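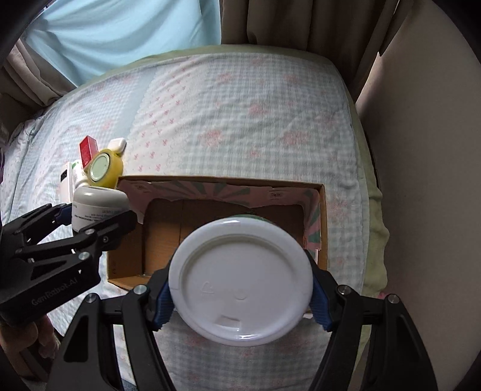

Fig. 4. Underside of a white plastic container, with recycling mark.

3 Setting up your stand

This section covers the build period at the Gardale Art Fair, from arrival at the hall to sign-off. It applies to all galleries in the main hall. Galleries in the Wurnotley annexe should follow it too, except where a note says otherwise.

Have these to hand before you start: your stand confirmation, your works list as sent to Akitz, and the passes for everyone working on the build.

3.1 Arrival and unloading

1. Go to the loading gate at your booked time. Drivers wait in the lay-by until called.
2. Give the stand number and gallery name at the gate. You will be given a coloured bay card. Put it in the windscreen.
3. Unload crates to the marked floor only. The blue lines are fire lanes and have to stay clear at all times, including when a crate is only being turned.
4. Move the vehicle out of the bay before you begin unpacking.
5. Return the bay card on the way out.

Note: if your works are coming with the Hodoroagă shuttle, they will be on your stand when you arrive. Check the crates against the delivery sheet before signing. Write any damage on the sheet itself and photograph it with the crate number showing.

Caution: crates over 95 kg must not be moved by hand. Ask for a pallet truck at the service desk. Gallery staff may push a pallet truck but may not use the forklift.

3.2 Checking the walls

Walls are put up and painted before you get in. Check them first, as changes are hard to make once the works are unpacked.

1. Compare the walls with the plan on your confirmation. Look at the position of the store cupboard door in particular. It is the item most often built the wrong way round.
2. Check that the paint is the shade you ordered. The code is written in pencil on the inside of the cupboard.
3. Press the joints between panels. A panel that moves needs a joiner.
4. Report faults to Tariq Niazi at the service desk on a yellow form, one fault to a form.

Do not repaint or move a panel yourself. Touch-up paint in your wall colour can be collected from the desk after the lights are focused.

3.3 Hanging

1. Lay the works out on the floor on their own packing, face to the wall.
2. Mark heights with low-tack tape. Pencil shows through white.
3. Use screws in the panels. Nails are allowed for works on paper only, and only the short ones sold at the desk.
4. Hang the heaviest work first and check it again after an hour.
5. Fix labels last, to the right of the work where there is room.

Caution: each panel has a load limit, printed on a sticker at the foot of the frame. Two works hung back to back on a dividing wall count as one load. Agree this with the gallery on the other side before either of you drills.

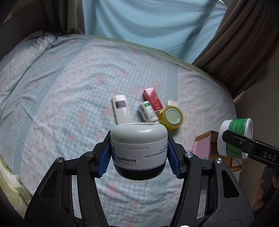
Fig. 5. A 75 ml jar held upside down; the lettering on the label is inverted.

Works with a screen, a motor or running water need a separate power form. If you did not send one with your application, see section 6. Suspended works are not possible in the Wurnotley annexe, where there are no ceiling points.

3.4 Lighting

Lights are focused by the house team, one row at a time.

1. Put the green card from your pack on the front edge of the stand when all works are up.
2. Stay on the stand until the team has been. They will not focus without someone from the gallery there.
3. Say which works must be kept low. Works on paper are lit at a lower level by default - tell the team if you want a photograph treated the same way.
4. Sign the sheet.

One visit is included. A second visit is charged at the rate in the price list.

3.5 Works list and labels

The fair catalogue is taken from Akitz, which held 2,618 entries at the close of the last edition. Corrections made there after the build has ended will show online but not in print.

1. Log in and open your stand. Yours will be a number between 1 and 179.
2. Tick each work that is hanging. Leave works in the cupboard unticked.
3. Check the spelling of artists' names, accents included.
4. Press Send. You will get a message with a reference.

If the reference does not come, write to Anca Sima in the catalogue office. Please do not press Send again.

3.6 Sign-off

All stands must be clear of tools, ladders and empty crates by 6 pm on Sat 4 May. Empty crates with a storage label are collected from the aisle. Crates without a label are treated as waste.

A floor manager will walk the stand with you and sign the back of your confirmation. Keep it until the end of the fair. You will need it for the exit pass in section 8.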